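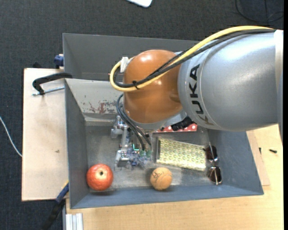 # Karmont 170 Five-Speed Conversion Kit

The Karmont 170 replaces the original four-speed gearbox in Rirkitz roadsters and coupes with a five-speed overdrive unit. It bolts to the standard bellhousing and uses the original rear crossmember. No cutting of the transmission tunnel is needed on left-hand-drive cars. Right-hand-drive cars need the speedometer cable rerouted along the inner sill, and the longer cable is sold separately.

The four-speed box was carried over from the Rirkitz sedan, which had a smaller engine and a taller rear axle. In the roadster it was always close to its torque limit. Second gear synchronizers wear first, followed by the layshaft bearings, and new-old-stock parts for either are now hard to find. Most surviving boxes have been rebuilt at least once with mixed components from early and late cars.

## Specifications

| Item | Value |
|---|---|
| Rated input torque | 170 lb-ft |
| First gear | 3.22:1 |
| Second gear | 2.04:1 |
| Third gear | 1.39:1 |
| Fourth gear | 1.00:1 |
| Fifth gear | 0.82:1 |
| Case | Cast aluminum, two-piece |
| Oil | 75W-80 GL-4 |

With the standard 3.9 axle, fifth gear drops engine speed by 600 rpm at a steady highway cruise compared with the original top gear. Cars fitted with the optional 3.5 axle see a smaller drop and may feel overgeared on hills. Hsieh sells a 4.1 ring and pinion that suits those cars.

## Contents of the kit

- Gearbox, assembled and bench-run, shipped without oil
- Input shaft spigot bushing
- Clutch disc, 11-inch, splined for the new input shaft
- Shortened driveshaft with new universal joints
- Shift lever, straight or cranked (state which when ordering)
- Speedometer drive gear for the 3.9 axle
- Mount adapter and hardware

The pressure plate and release bearing are not included. The original diaphragm pressure plate can be reused if the fingers are even and the face is flat. Early cars with a coil-spring clutch must change to the diaphragm type, and the flywheel has to be redrilled to suit.

## Fitment

Cars built before the change to the remote shift housing have a tunnel opening set farther forward. Use the cranked lever on these. The standard boot and chrome ring go back on with the original screws.

Check runout at the bellhousing bore before fitting the box. The limit is 0.005 in. total indicator reading. Offset dowels are available if the bore is outside it. Housings that have been off the engine several times often are.

The reverse light switch uses a different thread from the original but the same bullet connectors. Wiring colors are unchanged.

## Break-in

Drain and refill the oil after the first 600 miles. Avoid full-throttle shifts until then. Do not use GL-5 oil, which can attack the brass synchronizer rings.

## Ordering

Kits are built in batches of 100 by Sukutari. The next batch ships in November. Please include the chassis number, axle ratio and lever type with the order. A deposit is taken at booking and the balance is due before dispatch. The original gearbox is not required in exchange.

Technical questions: Chia-hao Chow. Orders and shipping: Sum-yee Mok.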